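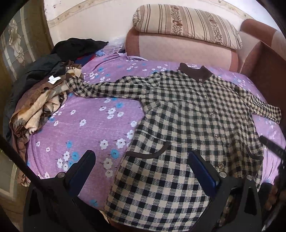
Pre-session check, hand-held gripper, garment tasks
Site: Parmont, bedroom. Checked by Jana Seidel, December

1. Finger pads seated, screws in place. OK. Both pads blue, both present. A low bar, but we have missed it before.

2. Garment face up, sleeves out. OK. Five buttons down the front – metal ones, so keep the pads off them.

3. Pocket trim clear of fingers before closing. WATCH. Piping catches. See Joscha's note from the last round, which is mostly punctuation.

4. Work surface clear of other items. FAIL. There is a heap of clothes on the left and a plastic bag at the back. Rule says 20 cm clear all round. The heap has not read the rule.

5. Grip force limit set. OK, 17 N.

6. Operator briefed on stop procedure. OK. Anouk recited it unprompted, twice.

7. Log sheet started. OK, sheet 184.

Recheck item 4 before the first grasp. Initials to Kai Rothe, in ink this time.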